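Notes on the Gundale Reading Room, June

The Gundale Reading Room closed its winter membership period this month with 53 new borrowers, bringing the total to 1,461. The previous target of 1,400 was set before the Darnmont branch reduced its hours, and a good part of the growth can be attributed to former Darnmont patrons.

Evening opening will continue until 10 pm. Patrons have asked whether the local history collection may be consulted at that hour; it may, provided the request is lodged by mid-afternoon.
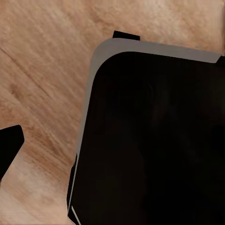
The catalogue remains the principal difficulty. Brisa Huerta has completed the parish registers, and the Eze bequest — chiefly bound periodicals — is to follow. I had favoured beginning with the maps, and remain of that view, but the periodicals are in greater demand from neighbouring schools.

Borrowers are reminded that overdue notices are now issued by post.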